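Home | Notebook | Builds | Parts bin | Swaps | About
Search this notebook... Go

Mar 9, 2026
Keyboard, typing feel, second sitting

Board back from Flunby's shelf, new caps on. Set is the Nanetti one, cream / pale pink with the mint green accents. Wanted the green spacebar for ages and now I'm not sure I like how it sounds. Long bar, hollow on the left half, fine on the right. Stabilizer wire probably. Took it off, put it back, same thing. Lube next time, don't do it in a hurry like last month.

Typed the Flarketti passage start to finish, 1851 characters, 2 passes. First pass slow, kept looking down. Second pass better, 914 characters before the first real stumble, then a run of them all in the number row. I always reach too far for the 5. Might be the row profile, might be me.

Notes on the surface. White board on top of the wood one is much better than bare wood, less boom. Bare wood made every key sound like the same key. Still some ring on the harder hits, mostly up by the Backspace corner. Try the thin felt underneath befor blaming the case. 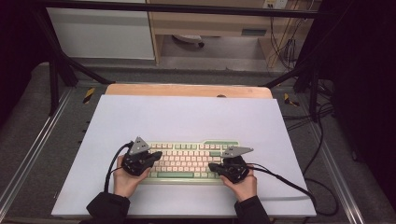
Angle: tilting it a little to the left feels right to me, wrists stop complaining. Anyone else using it, turn it how you like but write it down, otherwise the runs can't be compared. Same goes for chair height. I had mine one notch lower than last time and forgot until halfway.

Caps: pink ones easier on the eye than I expected. Green mods at the row ends are handy, I find Shift without thinking now. One of the pink ones sits a hair high, pressed it down twice, pops back up. Stem may be cracked. Spare is in the Pascu tin, the small one not the big one.

To do
- clip and lube the spacebar stabs
- felt under the board, retype the same passage
- swap the high cap
- ask Nanetti wether they sell the long green bar on its own
- passage printout is getting ratty, print a new one, bigger type

Also somebody put the keycap puller back in the wrong drawer. It goes with the switch opener.

Not deciding on the switches yet. They felt heavy by the end of pass 2 but I'd had no lunch. Do it again fresh, morning, same passage, then compare. If still heavy go back to the lighter springs from the first build and stop fussing.

Older entry | Newer entry
Contact the bench | © 2026 Pascu Workshop Notes | Back to top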